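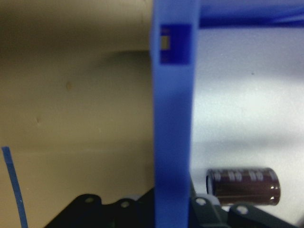 Warrick Doolan had the room until December, and the lease said the walls were to be returned as found. The inventory, signed by E. Toledo for Marinho Lettings, listed them under item 32 as "plain, sound, no marks." He read the line twice and went to check. The surface was beige, darker toward the top where a broad band of shadow came down across it at a slant, and warmer below. There was a small brownish smudge on the left side. Farther down, closer to the edge, was a fainter light spot. He wrote both in the margin, with the date, May 22, 2022, and initialed them.

Érica Toledo came by after lunch with her own copy.

"These were not in the inventory," she said.

"No. That is why I added them."

"The deposit is 200. A smudge is not going to touch it."

"Then it costs you nothing to sign."

She put her face close to the wall and wet one thumb, then thought better of it. The tenant before him, Arlindo Furtado, had left without a forwarding address and owed 2 months on the Kurnari account. His final inspection had been done over the phone.

"He had a shelf here," she said. "Or a bed. Something that leaned."

Doolan waited. She signed beside the smudge, then beside the light spot -- smaller, the second time -- and asked whether he meant to go on to the ceiling.

"Item 33," he said, and went to borrow a ladder.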